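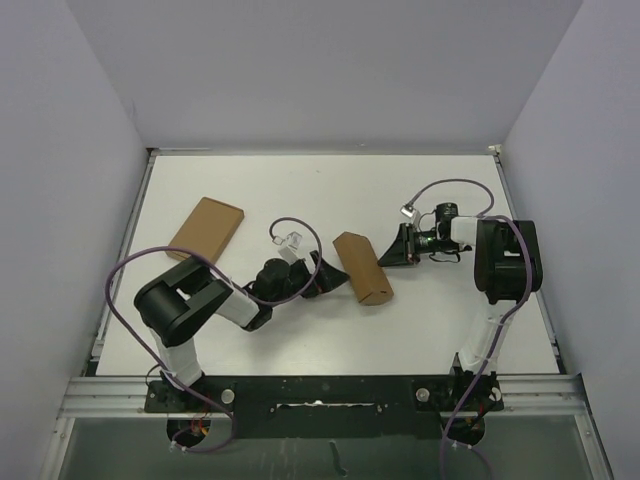 Pre-Sale Inspection Checklist for Second-Hand Watches
Plurkton Watch & Clock, workshop copy with comments
Filled in by Cecilia Quansah, 4/18/26

Watch: Kutarent men's dress watch, automatic, leather strap
Source: bought over the counter, no box, no papers
Going to: front cabinet, once signed off

A little note before we get going. I know the form only asks for a tick or a cross, and I know I always write too much on it, but whoever sells this watch will be asked questions by the customer and I'd much rather they had the whole story in front of them!

SECTION A: CASE AND CRYSTAL

A1. Case free of cracks and deep dents: PASS
Lovely condition for its age. There's a soft ding on the edge near the crown (you'll feel it with your thumbnail before you see it) and I've left it alone. Polishing it out would mean taking the crisp line off the lug, and I think most people would prefer an honest little mark.

A2. Crystal secure, no chips: PASS
Some fine hairlines when you tilt it under the lamp. Please mention them to the buyer.

A3. Case back seated and tightened: PASS AFTER WORK
Came in cross-threaded, poor thing. I backed it off, cleaned the threads and it went home nicely on the second try.

A4. No sharp edges against the wrist: PASS

SECTION B: CROWN AND SEALS

B1. Crown pulls and sets cleanly: PASS
Two positions, both with a good firm click.

B2. Gaskets replaced: DONE
Old case back gasket was flat and had gone brittle. Crown gasket was better, but I did both while I was in there.

B3. Pressure test: PASS, WITH A CAUTION
It held, and I'm pleased with it, but this is a dress watch and I'd ask everyone on the counter to describe it as fine for hand washing and a bit of drizzle. Please don't let anybody walk out thinking they can take it to the lake in September. We had that conversation with a Sadowski last year and it was not a happy one.

SECTION C: MOVEMENT

C1. Runs in all positions: PASS
C2. Rate within shop limits: PASS
Gaining 11 seconds a day when it arrived, gaining 2 now. It will probably drift a touch as it settles on somebody's wrist, so do invite them to pop back in for a free check if they notice anything.

C3. Rotor free, no scraping: PASS
I did hear a faint whirr and had it open twice over it. Nothing loose and nothing rubbing, so I'm calling it the character of the movement.

C4. Date change: RECHECK
The only one keeping me from signing. It flips, but it starts thinking about it well before midnight and hangs halfway for longer than I'd like. I've cleaned and oiled the date wheel and would like to see it through a few more nights before it goes out. Whoever opens up, could you jot down what the window shows? Just pencil it in beside this line.

SECTION D: STRAP AND BUCKLE

D1. Spring bars sound: REPLACED
One was bent. I never put an old one back beside a new one, so both were changed.

D2. Strap stitching and holes: FAIL, REPLACED
The old strap had split at the most used hole and smelled of somebody's aftershave. It now has a dark brown Jindix in the regular length. Very handsome with the cream dial, I think, and a bit stiff for the first week or so.

D3. Buckle tongue straight and closes fully: PASS

SECTION E: PAPERWORK

E1. Serial number recorded and checked: DONE
E2. Seller's ID copied to the purchase file: DONE
E3. Warranty card filled out: NOT YET
Waiting on C4. The card is in drawer 13 with the watch's tag clipped to it, so please don't start a new one.

RESULT: HOLD, pending C4

If the date behaves itself, tick C4, fill out the card, and wind the watch before it goes in the cabinet so it's ticking when someone asks to see it. If it doesn't, leave it on my bench with a note and I'll pull the date wheel again.

C. Quansah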